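**Fekmont retoma el bombeo en la terminal de Kenilach tras las inundaciones de septiembre**

*Nota de prensa. Para difusión inmediata.*

KENILACH. Fekmont, operadora de la terminal de almacenamiento de combustibles de Kenilach y del oleoducto que la une con los depósitos de Jorcombe, comunica con mucha alegría a sus clientes, a sus vecinos y a todas las personas que estas semanas nos han llamado, escrito o parado por la calle para preguntar, que el bombeo se ha reanudado y que los camiones cisterna vuelven a cargar en el muelle principal en su horario de siempre, desde las seis de la mañana.

La terminal quedó fuera de servicio en septiembre, cuando la crecida del río anegó la subestación eléctrica y el camino de acceso por el lado sur. El equipo de guardia cerró las válvulas de la línea antes de que el agua llegara a la sala de bombas, tal y como marca el plan de emergencia, y no hubo que lamentar heridos ni se registraron vertidos. Los tanques se mantuvieron en su sitio y con el producto dentro, pero sin corriente y sin carretera poco se podía hacer con él, y durante los primeros días el suministro a la comarca se atendió por carretera desde Jorcombe, con las molestias y los retrasos que muchos de ustedes conocen de primera mano.

«Quiero empezar por dar las gracias, que es lo que me pide el cuerpo», ha declarado Lionel Vidal, director de la terminal. «A los turnos que doblaron jornada, a las familias que los vieron llegar a casa de madrugada y con barro hasta las rodillas, y a los agricultores del margen izquierdo, que nos dejaron pasar los generadores por sus fincas cuando el camino era una laguna. Llevo media vida en esta casa y había visto subir el río otras veces, pero nunca hasta la puerta de la subestación».

Los trabajos han consistido, sobre todo, en sustituir el cableado y los cuadros eléctricos dañados, limpiar y revisar una por una las bombas de impulsión y comprobar el estado de la tubería en el tramo que cruza la vega. De esta última tarea se ha encargado la firma de ingeniería Kershaw, que ha inspeccionado además los cubetos de contención y ha entregado ya su informe. La línea se puso primero a media presión, se dejó reposar y se volvió a medir antes de dar por buena la vuelta al servicio.
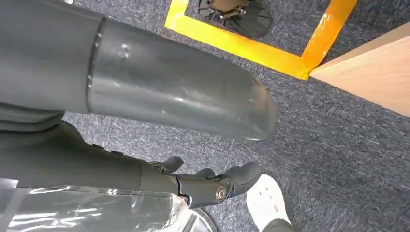 En paralelo, se ha levantado una nueva plataforma para los transformadores, bastante por encima de la cota que alcanzó el agua, y se ha rehecho el drenaje del camino sur en un tramo de 700 metros. Queda por terminar el asfaltado, que se hará cuando el tiempo lo permita; mientras tanto rogamos a los transportistas que circulen despacio y que cedan el paso a la maquinaria de obra, que todavía entra y sale a menudo por esa parte.

Callum Bickerstaff, responsable de operaciones del oleoducto, ha querido detallar cómo será la vuelta a la normalidad. «Vamos a ir con calma. Hemos arrancado bombeando 200 metros cúbicos por hora, y solo cuando llevemos un tiempo prudencial sin incidencias volveremos al régimen habitual. Sé que hay clientes con los depósitos bajos y con prisa, y los entiendo perfectamente, de verdad, pero preferimos tardar un poco más y dormir tranquilos».

Por ese motivo, y hasta nuevo aviso, se dará prioridad en la carga al gasóleo de calefacción y a los pedidos de centros de salud, residencias y explotaciones ganaderas. Los demás clientes recibirán su turno por el orden en que hicieron el pedido, sin necesidad de volver a solicitarlo. Los pedidos de menos de 1.000 litros podrán retirarse también en el depósito de Jorcombe, que conserva por ahora el horario ampliado de tarde.

Fekmont no aplicará recargo alguno a las entregas que hubo que desviar durante el cierre. Quienes lo hayan abonado por error verán el importe descontado en la próxima factura; si no apareciera, basta con acercarse a la oficina de Kenilach o llamar por teléfono, y allí se les atenderá con mucho gusto.

La empresa tiene previsto organizar, en cuanto acaben las obras del camino, una mañana de puertas abiertas para que los vecinos puedan ver los arreglos y preguntar lo que quieran. Habrá sitio para 100 personas, café caliente y, si el río nos respeta, un paseo hasta la nueva plataforma.

**Sobre Fekmont**

Fekmont almacena y transporta combustibles para hogares, explotaciones agrarias y estaciones de servicio. Opera la terminal de Kenilach, los depósitos de Jorcombe y la línea que los conecta.

**Contacto para medios**

Oficina de comunicación de Fekmont, terminal de Kenilach. Atención en horario de mañana.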